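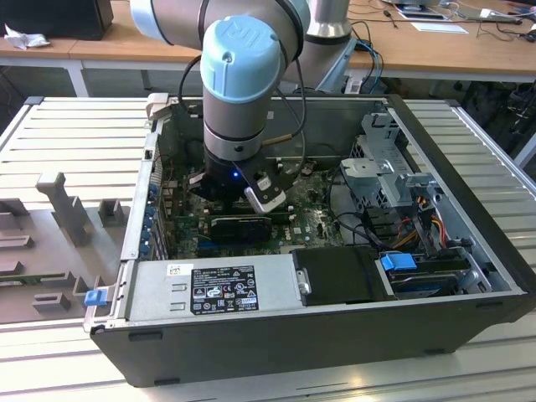 Ein Desktop-Rechner mit abgenommenem Seitenteil. Auf der grünen Hauptplatine sitzt die Grafikkarte, davor liegt das Netzteil. Foto: Cerkadeo

Cerkadeo übergibt 80 aufgearbeitete Rechner an Schulen

Nurdale. Die gemeinnützige Gesellschaft Cerkadeo stellt elf Schulen der Region im Oktober 80 aufgearbeitete Desktop-Rechner zur Verfügung. Die Geräte stammen aus Büros und Verwaltungen, wo sie turnusgemäß ersetzt wurden. Das teilte die Geschäftsführerin Aisling Kavanagh mit.

Vor der Weitergabe wird jedes Gerät geöffnet, gereinigt und auf die Funktion seiner Komponenten geprüft. Hierzu zählen Netzteil, Laufwerke, Erweiterungskarten und Arbeitsspeicher. Datenträger werden gelöscht oder, sofern dies nicht möglich ist, vernichtet. Besondere Sorgfalt gilt nach Angaben des Werkstattleiters Levente Sipos dem Prozessor. Reste alter Wärmeleitpaste seien vollständig zu entfernen, bevor eine neue Schicht aufgetragen werde. Auch die Kontakte des Sockels würden unter der Lupe begutachtet.

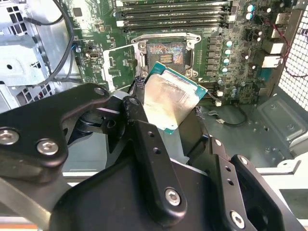
Prozessor mit Resten alter Wärmeleitpaste vor dem geöffneten Sockel. Foto: Cerkadeo

Geräte, deren Hauptplatine sich nicht mehr instand setzen lässt, dienen als Ersatzteilspender. Ausgebaute Prozessoren, Speichermodule und Laufwerke werden einzeln erfasst und eingelagert. Der Bestand umfasst derzeit 2.060 Teile. Leere Gehäuse und nicht verwertbare Platinen gehen an den Entsorgungsfachbetrieb Oláh.

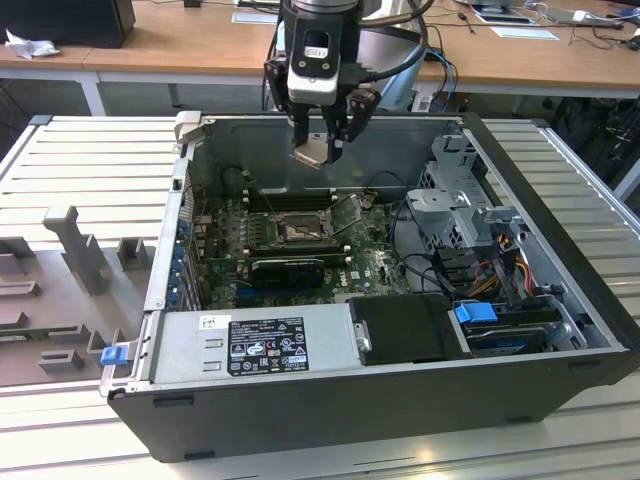
Die Schulen erhalten die Rechner ohne Kosten; lediglich der Transport ist von den Trägern zu übernehmen. Für den Fall eines Defekts sagt Cerkadeo den Austausch innerhalb von 15 Werktagen zu. Die Zuteilung richtet sich nach dem gemeldeten Bedarf und wird von Imre Virág koordiniert.

Unternehmen und Behörden, die ausgemusterte Geräte abgeben möchten, können sich schriftlich an die Annahmestelle in Nurdale wenden. Angenommen werden Desktop-Rechner mit vollständigem Gehäuse. Bildschirme und Drucker sind von der Annahme ausgeschlossen.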